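Greiferfinger Sturnow 177 — Ersatzteil und Wechsel
Art.-Nr. 931, passend für Zelle Plattner
Lieferung einzeln, dunkelgrau, mit Schrauben und Passstift. Lager Starkach, Versand ab 10 Uhr.

Finger keilförmig, Spitze stumpf. Bei Verschleiss bitte immer paarweise tauschen, sonst stimmt die Mitte nicht mehr. Handkamera vorher nicht lösen! Finger muss nach dem Einbau im Kamerabild unten stehen, Spitze nach oben.

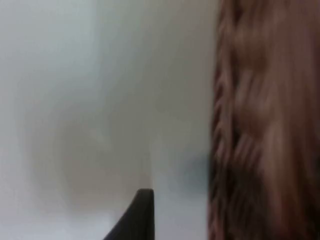

Finger 177 im Handkamerabild, rechts geflochtener Korb

Wechsel kurz: Greifer auf, Strom weg, Schrauben raus, alten Finger gerade abziehen — nicht hebeln. Sitz trocken auswischen, kein Öl. Neuen Finger ansetzen, Stift zuerst. Schrauben über Kreuz, 7 Nm, Schlüssel liegt nicht bei.

Danach Nullpunkt neu anfahren und speichern. Wird gern vergesen. 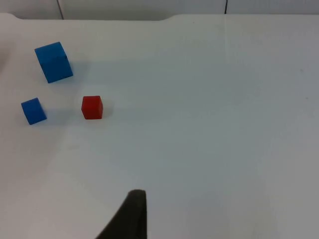
Kontrolle und Pflege

Probelauf mit Würfeln auf weissem Tisch, zwei blaue, ein roter, mit Abstand. Erst langsam anfahren, dann normal. Spitze darf beim Absenken nicht aufsetzen. Linse nur mit trockenem Tuch, Tischplatte feucht abwischen, Krümel und Fussel stören die Erkennung.

Sichtprüfung einmal im Monat, nächste Sammelbestelung Cemincombe im November. Rückfragen Technik: Drita Mladenović, Bestellung: Oliwia Ziółkowski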